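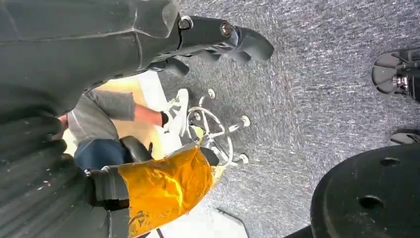

A gripper holding a plastic bag during floor pickup, with a person reaching toward the office chair.

Opinion > Automation > Safety at work

3 min read

The fault at Hullside in June was logged as a dropped item. I think that was the wrong name for it, and the name is the reason it took 31 shifts to get fixed.

The arm was picking up packaging. It closed on a plastic bag, the bag folded, and the grip sensor read the folds as an empty hand. The arm then did what it was told to do with an empty hand. It opened, went back down and tried again. A coworker was reaching for the bag by then. The fingers shut 12 millimeters from his knuckles.

The log for that month has 804 picks of soft plastic. In 213 of them the arm reported nothing in its hand while it was still holding something. Kwiatkowski, the firm that services the arms, had those numbers. So did the plant. They were filed under lost product, and lost product is cheap.

A robot that doesn't know what it is holding doesn't know what it will do next. That is a safety fault even if no one is standing there. At the Sinddale site the same reading stops the arm until a person clears it. Pickup is slower and people complain. I have worked next to both setups and I would take the slow one.

The retry should come out of the software at Hullside, and the old entries should be read again by someone who works on the floor.

We use cookies to remember your settings. Accept | Manage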